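Ticket 859: Jaw width reads wrong after pad change, arm squeezes fruit
Opened 5 Jan 2018. Product: Plarnano recorder. Site: Tarketti test kitchen. Status: closed, with mutterings
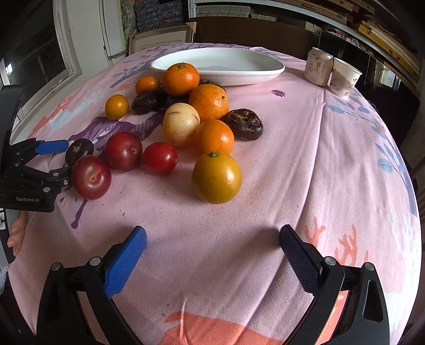 Jaws open over the fruit table: blue pad on the left jaw, black pad with the diamond grip on the right.

Reported by site:
We record hand-held gripper demos of fruit being put on a plate, then play them back on the Plovine arm. Since the pad change the arm closes far too hard. It has made juice out of a plum, which is outside the scope of the project. Recordings look fine on screen. Please advise, and please don't advise us to restart it, as we have done that to everything with a plug.

Support, first reply:
Thank you for the report. Please restart the recorder.

Site:
Restarted. Second plum lost.

Support:
Understood. Put the arm in hold and leave it there until we say otherwise. Keep hands out of its reach even if it looks bored. Then send the width value for the affected gripper with the jaws fully open and with the pads just touching.

Site:
Arm is in hold, red button pushed in. Fully open gives 4000, as it should. Pads touching gives 517. The other gripper gives zero when its pads touch.

Support:
So the recorder thinks there is still a gap when there isn't one. That should make the arm close too little, and you have the opposite problem. Is anyone correcting for this further down the line?

Site:
There is a script. It subtracts an offset from every width before playback. It was written in June for the old pads and the comment at the top says "temporary".

Support:
Naturally. What offset does it subtract?

Site:
It doesn't use a fixed one. It takes the first width in the recording, assumes the jaws started closed, and subtracts that. Our operators used to start closed. The new instruction sheet has them start open so the camera gets a clear look at the table. You can guess how far below zero the numbers go.

Support:
We can. The arm is being told to close to a negative width and is doing its best. Did the force limit trip?

Site:
No. It was raised in the Plovine settings for the melon trials and left there.

Support:
Then there are three faults and the pads are guilty of only one of them. Please do the following, in this order.
Leave the arm in hold.
Put the force limit back to the soft fruit setting. Save it, close the page, open it again and read it.
Remove the offset script from the playback folder. Renaming it to "old" doesn't count, the loader will still find it.
Fit matching pads to both jaws of the affected gripper, then run Set Closed Position in Plarnano with the pads just touching.
Play back one recording with no fruit under the arm and the door of the cell shut.

Site:
Pads matched, both blue. Closed position now reads zero. The empty playback stopped where it should. One question: are the recordings from the bad period any use?

Support:
The raw files are good, the damage was done afterward. Run the Ristić converter on them with the closed position set to 517 and check the result by eye before anything moves. Files made by the script should be deleted.

Site:
Converted and checked. Arm released at low speed, with a mandarin first, because it has a thicker skin than the plums and fewer friends here. It went on the plate whole. Plums after that, also whole, up to 2 seconds slower than before. We can live with it.

Support:
Closing the ticket. A separate request is open for Plarnano to refuse negative widths outright. Please send us the script so we can add it to the collection.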